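How do you teach a robot to pack a pencil case?

Last November I started building a robot with two arms in our shared workshop, and I named it Loltine. My niece wanted to know if it could do her homework. Sorry, no! But I thought it might manage her least favourite job, packing up.

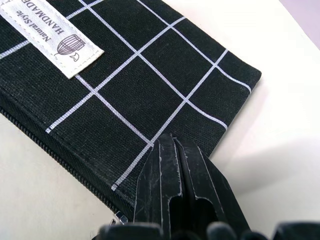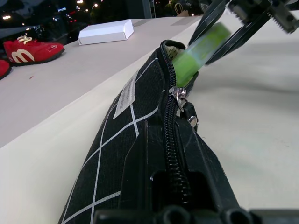

You do this without thinking, right? One hand keeps the case still and the other pokes the marker in. Your fingers feel the cloth squish and you squeeze a bit less. Loltine's fingers are hard plastic and can't feel a thing, so I have to give it other ways of knowing what's going on.

The first way is looking. Each arm has a little camera near its wrist, so it sees its own fingertips all the time (imagine having an eyeball on your watch!).

The second way is copying. I move the arms through the job myself and the computer saves every bend of every joint, along with what the cameras saw. One go is called a demonstration. I've done 306 of them, and yes, my elbows got sore.

Then the computer practises guessing: "when things look like this, which way did she move next?" At first its guesses are awful. Slowly they get better.

Cloth is the tricky part. A wooden block is the same shape wherever you put it, but a pencil case flops and folds and bulges, so it's a new shape every time you pick it up. When I tested Loltine on 50 tries it got 19 right. My friend Roswitha Oltmanns reckons that's better than her kids.

Want to try it at home? Put an oven mitt on each hand, close one eye and pack your own pencil case. Then get somebody to be the computer and tell them every single move out loud. You'll be cross by the second pencil.

Next I'm swapping the finger tips for rubbery ones, if I can get the glue to stick.

Posted by Ingeborg Diekmann

53 shares | 3 comments

Thiele: I did the mitts one and my brother laughed so much he fell off the chair

Roswitha O.: I said SOME of my kids!

Silport: What colour will the rubber ones be?

Contact us | © Prusotberg Workshop | Back to top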